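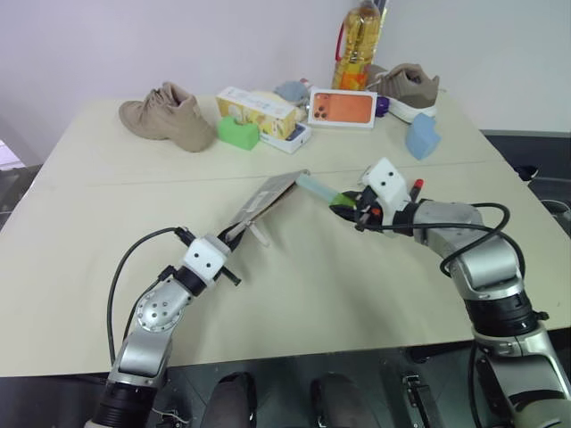
Nurkier - Objektkatalog Haushaltsgegenstände auf Tischfläche

Nurkier ist ein Katalog von Alltagsgegenständen, die gemeinsam auf einer Tischfläche liegen. Der Katalog umfasst 205 Einträge in 22 Kategorien. Ein Eintrag entspricht einem physischen Gegenstand. Schuhe werden einzeln erfasst, auch wenn sie als Paar gekauft wurden. Gepflegt wird der Bestand im Projekt Nivevar, Standort Abu Hammour.

Stand

Ausgabe 2, Mai. Die Kennungen der ersten Ausgabe bleiben gültig. Gelöschte Kennungen werden nicht neu vergeben.

Inhalt des Verzeichnisses

objekte.csv - Hauptliste, eine Zeile je Gegenstand
kategorien.csv - Kategoriekürzel mit Bezeichnung
lagen.csv - zulässige Werte für die Ruhelage
aenderungen.txt - Korrekturen seit der letzten Ausgabe

Alle Dateien sind UTF-8-kodiert. Trennzeichen ist das Semikolon, Dezimalzeichen das Komma. Die CSV-Dateien haben eine Kopfzeile.

Felder in objekte.csv

id - Kennung, Kategoriekürzel plus laufende Nummer
kategorie - Verweis auf kategorien.csv
bezeichnung - kurze deutsche Bezeichnung, ohne Markennamen
farbe_haupt, farbe_neben - Farbangabe nach Augenschein
form - flach, länglich, kastenförmig, rund, unregelmäßig
transparenz - keine, teilweise, voll
laenge_mm, breite_mm, hoehe_mm - gemessen in Ruhelage
ruhelage - Verweis auf lagen.csv
bemerkung - Freitext

Tischfläche

Beige Platte aus zwei Teilen mit schwach sichtbarer Querfuge, dahinter eine glatte Wand in gebrochenem Weiß. Die Fuge ist kein Gegenstand und hat keine Kennung. Helle, flache Objekte heben sich vom Untergrund nur wenig ab, das ist bei der Auswertung der Farbfelder zu beachten.

Hinweise zu einzelnen Kategorien

Schuhe: Die Ruhelage ist meist seitlich. Die Richtung der Schuhspitze wird mit links, rechts, vorn oder hinten aus Sicht der vorderen Tischkante angegeben. Beispiele sind ein hellbrauner knöchelhoher Sneaker aus Wildleder, Spitze links, und ein graubrauner Sneaker mit weißer Sohle, Spitze rechts. Die Schnürung wird nur in der Bemerkung geführt.

Flachmaterial: Dünne graue oder silbrige Bögen, Karton- und Verpackungsteile. Wo das Material nach Augenschein nicht bestimmbar ist, steht in der Bezeichnung "Bogen, flach". Angesetzte Laschen aus klarem Kunststoff zählen zum Objekt und gehen in das Maß ein.

Längliche Kleinteile: Stifte, Röhrchen und Ähnliches. Bei blaugrünen, durchscheinenden Stücken ist die Transparenz "teilweise". Stift und Röhrchen teilen sich ein Kürzel - eine Trennung war in der ersten Ausgabe vorgesehen und wurde verworfen.

Bekannte Einschränkungen

Farbangaben sind nicht kalibriert. Beige, Hellbraun und Graubraun wurden von verschiedenen Bearbeitern unterschiedlich abgegrenzt. Gewichte fehlen vollständig. Bei biegsamen Gegenständen gelten die Maße nur für die eingetragene Ruhelage. Zwei Kategorien enthalten bisher nur je einen Eintrag und eignen sich nicht für Vergleiche.

Nutzung

Der Katalog darf innerhalb von Nivevar und durch den Partner Clilwood verwendet und weitergegeben werden. Korrekturen bitte als Zeile mit Kennung, Feldname, altem und neuem Wert einreichen. Unvollständige Zeilen werden nicht übernommen.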